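Subject: Re: Changes to the shared reading room and interlibrary loan rules
Date: 8 February 2019
From: Lending Services Office, Dronberg Library Association
To: Member libraries list

Dear member libraries,

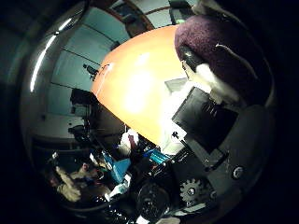 The Lending Services Office has received a number of replies to the notice sent to this list in December, and several of them raise the same points. The reply copied below, from the Lamrani branch, covers most of them, and we have therefore chosen to answer it on the list. Branches that wrote to us separately should treat this message as our response unless they have heard from us directly.

The Lamrani branch wrote:

> Thank you for the notice on the new loan rules. Our staff have read it
> and have the following questions before the rules take effect.
>
> 1. The notice says that a loan between branches may be renewed once.
> Does this include books that were already out when the rules change?
> We have a good many local history titles at the Ravutum branch that
> were sent on the old terms, and the readers there were told that they
> could renew twice.
>
> 2. Who pays the return postage when a book is sent to the wrong
> branch? Under the old rules the sending branch paid. The notice does
> not mention it.
>
> 3. We would like to keep the paper request slips. Many of our older
> readers do not use the online form, and staff at the desk find it
> quicker to write a slip and enter the requests together at the end of
> the day.
>
> 4. May reference books be sent for use in the reading room only? The
> old rules allowed it, but the notice says that reference books "do not
> circulate." We have taken this to mean that they stay where they are,
> and we have already turned down two requests on that basis.
>
> We would also ask that future notices allow more time. The last one
> reached us just before the holiday closing, and our staff did not have
> the chance to meet and discuss it.
>
> Lamrani branch, circulation desk

Our answers follow in the same order.

1. Renewals. The new limit of one renewal applies only to loans sent out after the rules take effect. Any book that is already out on the old terms keeps those terms until it comes back, including the second renewal. Please do not recall books early in order to bring them under the new rules. The loan system will show the old and new limits side by side until the last of the earlier loans is returned. If the screen shows the wrong limit for a title, send us the loan number and we will correct it here. Branches cannot change this field themselves.

2. Return postage. This was left out of the notice by mistake. The branch that made the error pays. If the label was wrong, the cost falls to the sending branch. If the request named the wrong pickup branch, the cost falls to the branch that entered the request. Where the two branches cannot agree, the cost will be charged to the general postage account and neither branch will be billed. Last year the association moved roughly 1170 items between branches, and 17 of them went astray. All but 4 of those had been addressed by hand, and we ask that printed labels be used for every parcel from now on. Blank label sheets may be ordered from this office at no charge.

3. Paper slips. Branches may go on using them. The rule is that each request must be in the system by closing time on the day it is received, and the way it gets there is a matter for the branch. We do ask that slips be destroyed once the request has been entered. They carry the reader's name and card number, and the privacy policy does not allow us to keep that information on paper after it is needed. Slips should be shredded. They should not be placed in the recycling bins or reused as scrap paper at the desk.

4. Reference books. The wording of the notice was unclear and we regret the confusion. Reference books may still be sent from one branch to another for use in the reading room. They may not be taken home. The two requests that were turned down may be entered again, and we will place them at the head of the line. The following titles are the exception and will stay at their home branch: bound newspapers, maps larger than a standard mailing tube, and anything marked with a red spine label. Readers who need these may ask for copies at the usual page rate.

On the matter of notice, the point is well taken. Changes to the loan rules will in future be sent to this list at least one full month before they take effect, and never in the week before a holiday closing.

Two further items came up in other replies.

The first concerns the book carts supplied by Huvix. Several branches have reported that the front wheels lock when the lower shelf is full. The supplier has agreed to replace the wheels on all carts delivered under the current order. Please report the number printed under the top shelf to this office. Until the new wheels arrive, load the upper shelves first and leave the lower one empty.

The second concerns reading room hours. The notice stated that reading rooms would close when the loan desk closes. This applies only to branches where the reading room and the desk share one entrance. At Ravutum and at the main building in Dronberg, the reading room has its own door and will keep its present hours. Other branches that wish to keep longer hours may apply in writing, stating which staff position will be responsible for closing the room.

A corrected copy of the full rules will be sent to each branch by regular mail. Please remove the December version from desk binders when the new one arrives, and check that the posted summary near the public catalog has been replaced as well.

Questions about loans already in transit should go to the lending desk by telephone. All other questions may be sent to this list or to the office address, whichever the branch prefers.

Lending Services Office
Dronberg Library Association

You are receiving this message as a member of the branch staff list. To change your address or leave the list, write to the list manager from the address at which you are subscribed.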